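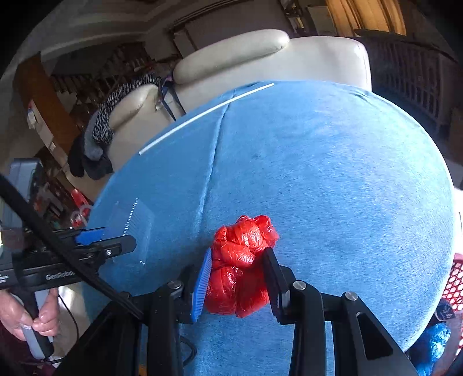 Plastic bags have taken over my Tuesdays. I've been doing demos from home for a bit now, a gripper in each hand, picking things up off the table the way I'd like a robot to do it one day, and until this month it was all cups and pegs and folded towels. Easy stuff! Then the new task list came through from Condeck and the whole July block was bags.

You wouldn't think a scrunched-up shopping bag could be so annoying. With my own fingers I'd grab it without looking. With two stiff finger tips you have to pick your spot, and if you go for one of the puffy bits it just squashes flat and slides off. My trick (for what it's worth) is to go in low, close on the fat part, wait half a second, then lift. Izzati Teoh reviews my batches and she's always on at me about the waiting. Her rule is that if I rush the close, the robot learns to rush the close, so 170 snatchy demos are worse than none. Fair enough, but it does feel silly pausing over a bag like you're defusing it.

My wrists are the other thing. I did 69 in one go last week and couldn't open a jar at dinner. Now I stop for a cuppa whenever the grips start to feel heavy, and I swap which hand does the pinching, even though my left is hopeless.

We're at more than 3,000 across everyone on the project and the target is 3,500, so there's a fair whack still to do. After that it's zips. I've got an old jacket put aside for it and I'm already dreading the sleeves.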